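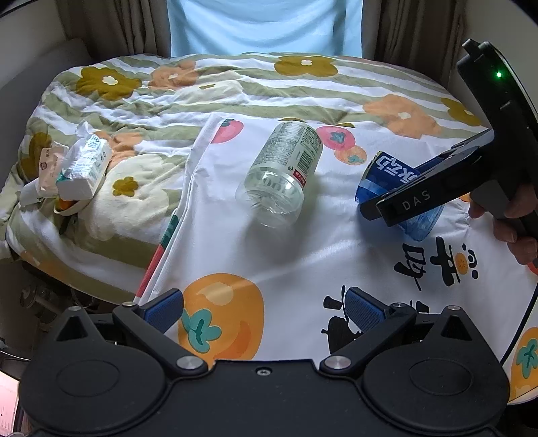
Pralik gripper pair – is the rental worth it for home recording?

henokhailu
Posted in Tools and Kits
Hello all. I have now used the Pralik hand-held pair for 3 weeks, on rental from Zollow, and I want to share my opinion before I decide if I keep it. I record simple tidying tasks at home, mostly bottles and small household things on a bed or a table.

Good points first. The linkage is smooth, and both fingers close evenly. The weight is acceptable for me, but after 40 minutes my wrist begins to complain. The charging case is solid.

My doubt is the finger pads. With thin plastic containers I must close very slowly, or the wall goes in and the shape is not the same for the next take. 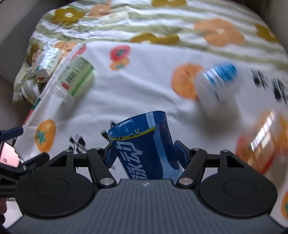
I also find that a soft surface makes everything more difficult. When the cloth moves, the bottle moves with it, and then my second hand has to correct. On my kitchen table I have this problem much less.

Has anybody tried the softer pads from Flolska?

pad_thief
I tried them. They are better for thin plastic and worse for anything with a glossy label. I went back to the standard ones after 2 days. For the price I expected more.

Bok-nam Na
I don't agree with pad_thief. Did you clean the pads before the first use? Mine came with a thin film of something, and before I washed it off everything was slipping. After that I had no complaint with glossy labels.

About the bed: I would keep it. If you record only on a hard table, your data will be very clean and not so useful. People put things on beds.

pad_thief
Yes, I cleaned them. Maybe I got an older batch. Mine were bought in November.

henokhailu
Thank you both. Bok-nam, I understand your point, but Zollow pays the bonus only for accepted takes, and my bed takes are rejected more often. So for me it is also a question of money.

quietlathe
Which reason do they give for the rejection? If it is "object left the view", the pads will not help you. Try to hold the grippers a little higher and come down from above. I had 7 rejections in one evening before I changed this.

henokhailu
It is mostly that one, yes. I did not think about the height. I will try tonight.

Bok-nam Na
Also look at the Bae rental before you renew. The monthly price is lower and the cable is longer. The handle is thicker, though, so it is not for small hands – I sent mine back for this reason.

quietlathe
The Bae support is slow. I waited very long for one replacement screw. With Zollow I got an answer the same morning.

henokhailu
Then I stay with Pralik for one more month and order the soft pads. I will write again when I have used them on the thin containers.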